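27th October

I have been meaning to write about music stands for ages, and now the clocks and the evenings are doing what they do at this time of year and I'm back indoors with the cello, so I may as well get on with it.

My first stand was a spindly folding thing handed down by Roy Bainbridge, who taught me for two years and had, I think, been given it by someone who taught him. It pinched my fingers every single time. You opened the legs, then the desk, then the desk shut itself again while you were looking for the other wing (always the left one!), and by then you had lost ten minutes of practice and most of your good temper. I loved it all the same, and I kept it for 19 years.

What I'd look for now is a proper flat desk, the sort with holes punched in it, on a simple tripod. Light blue is a lovely colour for one, too – so much more cheerful in a corner than black.

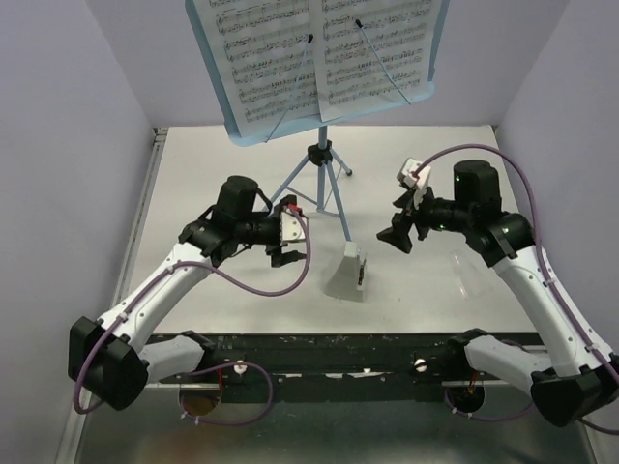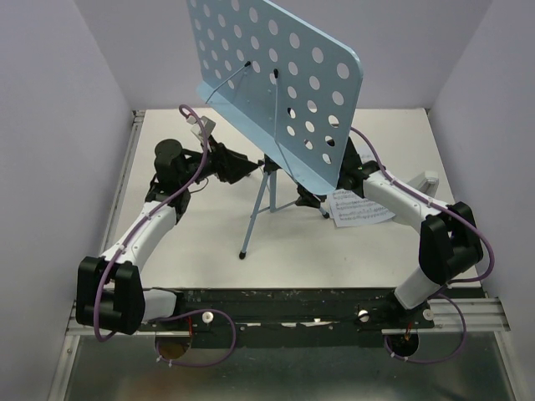

My own rule for setting up is legs first, and wide. Wider than you think! A stand with its feet tucked in looks very neat until you put a fat album of studies on it and turn a page with any feeling. Then I set the tilt, then the height, and only after all that do I fetch the music, which in my case lives in a heap beside the piano and comes to 200 loose sheets at least.

Loose sheets are the real trouble, of course. Halfdan Egilsson, who sits next to me on Corton evenings, tapes his into long strips and folds them like a map. I've tried it and ended up with page four upside down in the middle of the slow movement, so I've gone back to clothes pegs. Two of them, one at each side, and a spare on my cardigan.

We have the Kuusk pieces to learn by January and I haven't so much as pencilled in a bowing yet. I'll start on the second one tonight, after supper.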